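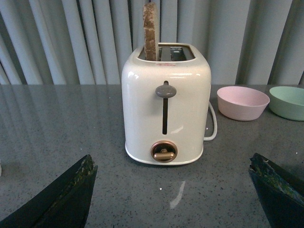

Fraser left a comment on my last post asking whether the Harkmont kit is worth the money if all you want is a single arm on a kitchen bench, and whether the wrist camera is any good up close.

Short answer, yes to the camera, and maybe to the rest. I paid $1,374 for the base kit, which gets you the arm, the two-finger gripper, the wrist camera and the controller. The Vustow kit I looked at first was more than 2,000 before shipping, and the gripper was extra.

Assembly took me most of an evening. The manual is fine until the cable routing, where the drawings don't match the colour of the connectors. I emailed support and had a corrected page by morning.

I've stuck to kitchen jobs so far. Toast is harder than cups, mainly on account of the slice being thin and the slots not leaving much room for the fingers. The default grip force is too high for bread. I turned it down to 2 in the settings and left it there. The arm is also quicker than I'd like near the top of its travel, and the speed limit resets every time you update the firmware.
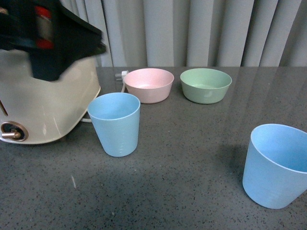 Gripper over the toaster, with the cups and bowls set out on the bench.

The finger pads grip plastic cups well. Replacements are only sold in a pack with the wrist cable, which seems a bit rich.

Software is Trolonus, with a year's licence included. I haven't found out what the renewal costs. I'll do the bowls next and put my settings file up in December.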